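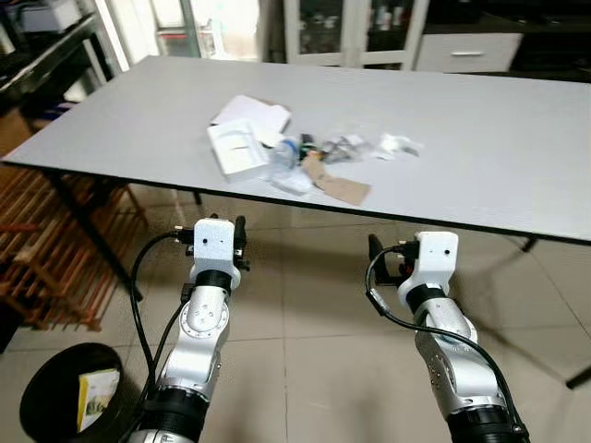

Chapter 7
Packaging and the Household Waste Stream

Learning goals
After studying this chapter, students should be able to:
describe the main materials used in consumer packaging
explain how paper fibre and plastic are sorted after kerbside collection
assess the effect of contamination on the value of recovered material

7.1 Introduction

Most goods sold in shops reach the buyer inside at least one layer of packaging. A carton protects its contents in transport, carries the information required by law and allows goods to be stacked on a shelf. Once the goods have been unpacked, its working life is usually over. What happens next depends on the material, the local collection service and the habits of the household.

Cardboard and paper are made from plant fibre. Each time the fibre is pulped it becomes shorter and weaker, and new fibre must be added to maintain strength. Clear plastic bottles follow a different path. They are sorted by resin and colour, then washed, flaked and melted into pellets.

This chapter follows the waste stream of Hudament, a regional centre of 4,000 households. The council's contractor, Lambrechts, empties recycling bins fortnightly and delivers the load to a sorting plant at Seltik. Food residue and soft plastics are the chief causes of rejected loads at the plant.

Section 7.2 deals with fibre grades. Plastics are treated in Section 7.3, and the costs of collection are left to Chapter 8.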